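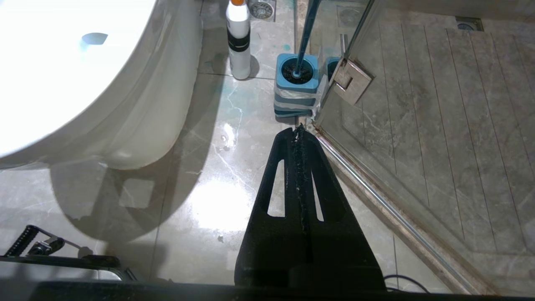

Pimudmont's one-bottle bathroom promise meets a marble floor

Zorska wants residents of the Pimudmont apartments to believe that a clean bathroom takes one bottle, one brush and 16 minutes. The building management company began handing out its new bathroom care plan in January, and it covers all 316 units. Anyone who has cleaned a toilet on a weeknight may want to read the small print.

The plan tells tenants to put cleaner in the bowl, leave it alone, scrub, flush and then wipe the floor. Nothing in that is new. What is new is the line on page two saying that floor stains around the toilet are "a matter of routine care" and can be charged to the tenant at move-out.

That is a big claim to make about polished gray tile with a marble pattern. A shiny floor shows everything. Faint turquoise stains near the base of a toilet, along with a few small drops of water, are the sort of thing the plan says should never be there. It doesn't say how to get them out.

Zorska's answer is Birnel, a bathroom cleaner it now sells from the leasing office. The company says tenants are free to use any product they like. Even so, the leaflet mentions Birnel by name on every page, and the only brand-free advice in it is to open a window.

The charges are where tenants have started to push back. Floor work is listed at $69 per bathroom, with no word on how large a stain has to be before the fee applies. Asked whether a mark the size of a dime would count, the leasing office said each case would be looked at "on its own merits." It did not say who would be looking, or whether the tenant could be there.

Storage is another sore point. The plan asks that bottles and brushes be kept in a cabinet and off the floor. In a small bathroom that is easier said than done, and plenty of people keep the cleaner upright next to the toilet and the brush holder against the shower glass. The leaflet calls this "clutter." It also asks tenants to keep the floor drain clear – fair enough, though the metal grates came with the building and the leaflet offers no help with a slow one.

Zorska points to Pirzada, a smaller property it runs across town, where it says the same plan cut complaints about bathrooms. It has not released the numbers. Fewer complaints could mean cleaner floors. It could also mean that people stopped reporting problems once there was a fee attached.

The company has printed 2000 copies of the leaflet, far more than Pimudmont has doors. A revised version with a section on stain removal is promised, but Zorska gave no date. Until then, tenants would do well to take their own pictures of the floor before they start scrubbing.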